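Call for participants: two-handed household tasks, recorded at home

Drikotano study, Clarell Robotics Laboratory
Posted: February 3, 2021
Status: open

The Drikotano study measures how well a two-armed robot can learn small household tasks from recordings of people doing them, with no robot present at the time of recording. We are recruiting 40 adults to record everyday tasks in their own homes.

Background

In our first round, a control policy was trained on 1,000 recorded episodes and then run on the laboratory's two-armed platform. Picking up and setting down flat objects transferred well. Inserting connectors did not. Most failures came in the last stage of the movement, after the plug had reached the socket but before it was lined up with it. Brian Mwaipopo's analysis of the failed runs points to a lack of variety in the training data: nearly all episodes had been recorded at the same two laboratory benches, under the same lamps, with the same cable.

The second round keeps the method and changes the source of the data. Recordings are made from head height, so that both forearms and the work surface stay in view, and hand position is estimated from the video afterwards. No gloves or markers are worn.

What you would do

There are 13 tasks on the list. They include placing a phone on a table and picking it up again, connecting and removing a charging cable, folding a cloth, opening a screw-top jar and sorting cutlery. Each task is repeated with small changes in starting position. Please use your own furniture and leave the surface as it normally is. Scratches, glare, trailing cables and patterned cloth are all useful to us.

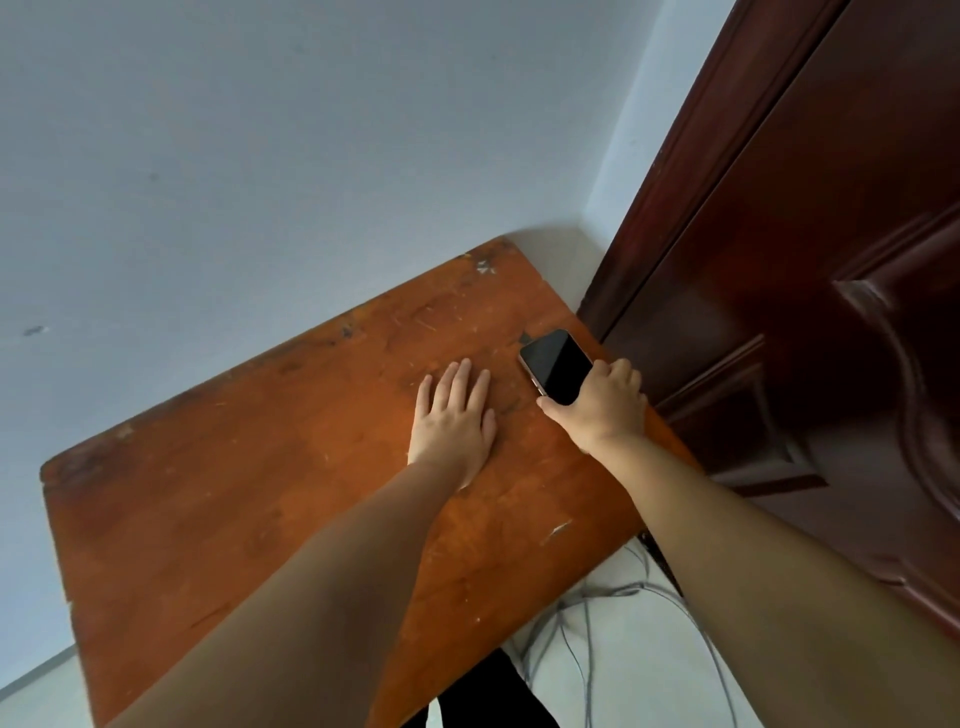
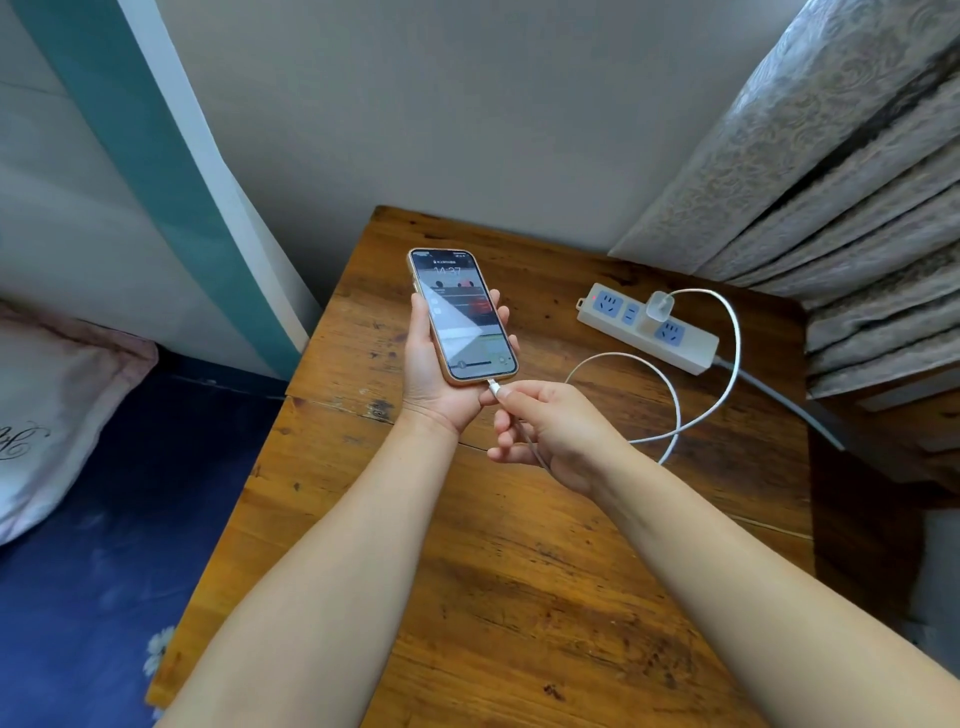

Phone handling at a wooden table, seen from head height. In the second view the cable connector is being guided into the port at the bottom of the phone.

Work at a normal pace. Failed attempts should be left in the recording and not repeated unless the task sheet asks for it. Talking is allowed – audio is removed before the files are stored.

Time and payment

Each participant completes 10 sessions over a period of your choosing, ending no later than September. A session lasts under an hour, including set-up. Payment is made per completed session. Participants who withdraw early are paid for the sessions they have finished.

Who can take part

You should be 18 or over, have use of both hands, and have a table and a power socket in the same room. We need left-handed people in particular, as the first round had very few. Experience with robots is not required. Glasses can be worn under the head strap in most cases; mention them when you apply.

Data and privacy

Faces, screens and printed text are blurred by Omar Karam's annotation group before anyone outside it has access to the video. You may ask for any episode to be deleted, up to the point at which the training set is fixed. Results will be reported for the group as a whole.

How to apply

Write to Teemu Keskinen, study coordinator, with "Drikotano round two" in the subject line. State your age, which hand you write with and the rooms you could record in. Please do not send photographs of your home at this stage. Selected applicants will be sent a consent form and the full task list.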